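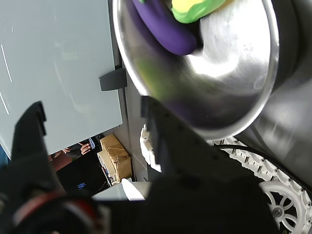
Toy vegetables

Toy vegetables are imitation vegetables made for play, most often as part of a toy kitchen, a market stall or a set of pretend shopping. They cannot be eaten, although a good deal of their design history consists of making sure that nobody is harmed by trying. They are usually sold alongside toy fruit, with which they share boxes, shelves and the undersides of sofas.

Contents
1 Common types
2 Materials
3 Bowls and other containers
4 Sets and makers
5 Cleaning and storage
6 See also

Common types

The range is narrower than that of a real greengrocer and follows its own rules. A vegetable is chosen for having a strong shape and a strong colour, which favours the carrot, the tomato (admitted on culinary grounds) and the pepper. The potato, though eaten far more often, is hard to tell from a stone and tends to be left out of smaller sets.

The aubergine, or eggplant, holds a position in the toy kitchen that it rarely enjoys in the real one. Few young cooks have asked for it at dinner, but it is long, curved and purple, and nothing else in the box is. The green cap at the stalk end helps to mark it out from a plum that has gone wrong.

Sweetcorn is normally shown with part of the husk still on, giving two colours for the price of one vegetable. Peas suffer from being small. Where they appear at all, they are moulded into an open pod and cannot be shelled.

Materials

Plastic, wood, felt and crocheted wool are all in use. Hollow plastic is light and wipes clean, and has a gloss seldom met with on an allotment. Wood is heavier and is preferred by grandparents. Felt is quiet.

Some vegetables are made in two halves joined by a fastening, so that they can be "cut" with a blunt toy knife and put back together. The halves are not always interchangeable – a fact usually discovered after one has been lost.

Bowls and other containers

Many sets come with a small basket or pan of their own. In practice these are often passed over in favour of a real mixing bowl from the kitchen cupboard. Stainless steel is popular: it is hard to break, it throws back the colours of whatever is put in it, and it makes a considerable noise.

Sets and makers

The Cendby Market Box was sold with 84 pieces, a figure that included the price labels. Anghel produced a plainer wooden range, later extended with a leek. The Gollden catalogue listed its vegetables singly under the general number 2233, with colour as the only description, so that a buyer ordering "green" might receive a cucumber or a cabbage. Collectors regard this as part of the appeal. The Dokden set, issued one June for nurseries, came in a sack of 200 and contained no instructions.

Cleaning and storage

Solid plastic pieces can be washed in warm soapy water. Hollow ones should be checked for holes first, as they fill slowly and empty more slowly still. Wood is wiped with a damp cloth and dried at once. Felt and wool follow the label, if it has not been chewed off.

See also

Toy kitchen
Play food
Mixing bowl
Aubergine

Last revised 2023-05-23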